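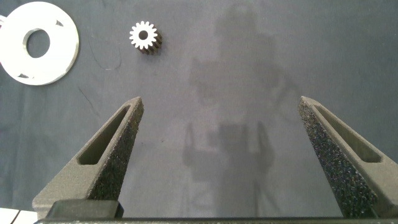 A white ring on grey cloth.

The Night Bus to Firnari

Kátia Vasconcelos had wanted to see the goat race at Firnari ever since she was a girl, and now she was on the bus, with a cheese pie in one hand and her ticket in the other, and it was only six in the morning!

The bus belonged to Balaskas, as every bus in that valley did, and it had curtains with tassels and a driver called Pantelis Fragkou who sang. He sang on the bends, mostly. On the straight bits he talked, half turned in his seat, and an old woman near the front kept telling him to look at the road.

"First time?" he asked.

"First time," said Kátia. "My grandmother came from here. She used to say there was nothing like it in the world."

"She was right," said Pantelis, and took the next bend on a very long high note.

They came over the top of the pass as the sun did, and there it was, the whole village tipped down the hillside like sugar cubes out of a box. Bells were going. Smoke was going up. Somebody had hung blue paper flags between every chimney and the next, and the wind was doing its best to take them off again.

She found the house where she was to stay by following the noise. Grigoris Ververidis stood in the yard in his best waistcoat, brushing a goat. It was a huge goat, nearly white, with one horn that went up and one that went sideways.

"This is Bonex," he said, before he had said good morning. "He's going to win."

"He's going to lie down," said a young man sitting on the wall. "He lay down last year. He lay down by the fountain and ate a hat."

"That's Elikem Zakaria. He's running with the Stilivitz goat, so you mustn't listen to him."

Kátia liked them both at once. She put her bag down, and the goat smelled it with great interest, and she picked it up again.

The rules were simple enough, and Grigoris explained them over coffee with a good deal of banging on the table. You ran with your goat from the church to the lower bridge. You were joined by a rope, and the rope had to stay tied at both ends. You could shout. You could beg. You could not carry the goat, though a man had once tried and was still talked about. There were 16 goats this year, and he could say something rude about every one of them.

"And who runs with Bonex?" Kátia asked.

Grigoris looked at his knee, which was bandaged. Elikem looked at the sky.

"Oh," said Kátia. "Oh, no. Oh – yes, all right!"
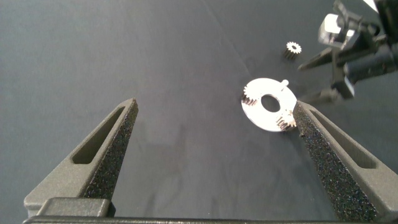 Can a visitor enter the race?
Anyone sleeping in Firnari the night before may run, and so may anyone a goat's owner will vouch for in front of the priest.

Grigoris vouched for her so loudly that the priest put a hand over one ear. Christos Manolakis, who had the starting drum and had held it for 35 years, wrote her name on his sleeve in chalk and told her to tie the rope low and keep her elbows in.

Then she was standing in the line with a goat leaning on her leg. He was warm and he smelled terrible and she had never been so happy. She could see all the way down the street, the steps shining, people hanging out of windows with pans and spoons. Next to her Elikem was whispering to his own goat, a small brown thing with a wicked eye.

"What are you telling her?"

"That there's cabbage at the bottom."

"Is there?"

"No."

The drum went. Kátia had meant to begin sensibly, but Bonex had other ideas, and her first few steps hardly touched the ground. Down past the bakery they went, down past the school, with the pans crashing on both sides and somebody's grandfather yelling, "Lean back, girl, lean back!" She leaned back. It made no difference at all. She was laughing so hard she couldn't see, and two goats had got their ropes crossed behind her, and a table of oranges went over and came bouncing down the steps alongside them as if it had entered too.

They were in front at the fountain. She could see the bridge. She could see Grigoris on it, waving his stick.

Bonex stopped. He looked at the water, and he looked at the crowd, and slowly, back legs first, he lay down.

"Please," said Kátia. "Please, you beautiful animal."

The brown goat went by, with Elikem flying along behind. Then another, and another. A lady in the crowd bent forward to give advice, and Bonex reached up and took her hat.

Kátia sat down beside him on the wet stones and put her arm round his neck. Someone passed her an orange. "Same time next year?" she asked him, and he went on chewing.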